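List home | Threads | Search | Unsubscribe

Re: racks for the packing room
Posted Wednesday by Mathias Trummer
3 replies | 0 shares

Oh, this is a subject I can go on about, so get a coffee! We went through the same thing at Fasovham last winter and I still get a little thrill walking into the room.

> We're outgrowing the wooden shelves at Ullow. Everything lives
> in cardboard and the bottom row goes soft every time the floor
> gets washed. Has anyone gone over to steel racks and plastic
> crates? Are the ones on wheels worth it, or do they wander
> off when you load them? And do you use lids?
> - Boateng

Yes to steel, yes to wheels. Ours hardly move when loaded, though our floor is pretty level and we lock two of the casters before we start filling. The big win is floor washing. You roll the thing out, mop, roll it back, and it takes 4 minutes where it used to take most of a coffee break. Get open rails if you can (we had solid shelves before, and crumbs and string and dead labels collected in every corner).

Crates: buy one color and one or two sizes, and stop there. I know the mixed lots are cheaper. We bought a mixed lot. Half of them wouldn't stack on the other half and I spent all of December swearing at them. Ribbed sides are great for strength but lousy for labels, tape just peels off the ridges, so we hang a tag from the rail below each crate instead. Works beautifully!

Lids I'm less sure about. We use them for anything going out on the van and skip them indoors. The round ones are the pest, they don't sit flat with anything and end up propped wherever there's room.

Last thing, weight. Heavy stuff low, always. We keep nothing over 11 kilos above the bottom tier, and that has saved a few backs.

If you're near Utus any afternoon after 2, come and push one around before you spend money. I'd love to show it off.

Mathias

PS for Boateng: loading order matters more than the rack does. I like a long crate up on the top tier along the front rail, where you can reach straight in, and a smaller one underneath for soft or wrapped things, like the one with the white bundle hanging over its rim. Leave the wheels clear so nothing drapes down into them. Then put your overflow on a second rack behind, blue bins in a row, and you can grab one without shifting the rest.

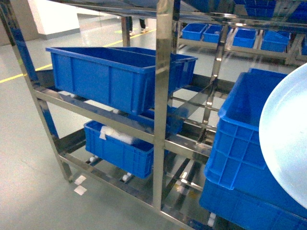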